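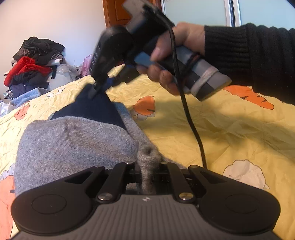
Left gripper won't let go of knitwear

bandcombe_g
Folding clothes with a pair of hand-held grippers, Clisex linkage type. On thin cotton they're fine. On sweaters the left one closes on a fold and stays closed when I release the trigger. I have to pull the knit out by hand and it has snagged twice. Anyone else?

varnach30
Pivot pins. Mine stuck at 800 cycles, full of lint. Clean them and put on one drop of dry lube.

giftyakpalu
I don't think it's lint if cotton is fine. Knit bunches up into the gap between the links and wedges there. Take a smaller pinch.

varnach30
Then both sides would do it. He says left only.

bandcombe_g
She, but yes, left only. The right one has nearly 200 cycles less on it.

vieira_b
Please stop pulling it out with your fingers while the spring is loaded. Mine let go suddenly and caught my thumb between the bars. Switch it off and back the spring off first.

giftyakpalu
Agree with that part. The manual should say so and doesn't.

bandcombe_g
Pins cleaned, a lot of gray fuzz came out. It did 30 folds on a sweater and stuck 2 times, both on thick pinches. So better but not fixed.

varnach30
Lint, then.

giftyakpalu
It stuck on thick pinches. Swap the left and right links and see if the fault moves.

bandcombe_g
Will try that when the new springs get here.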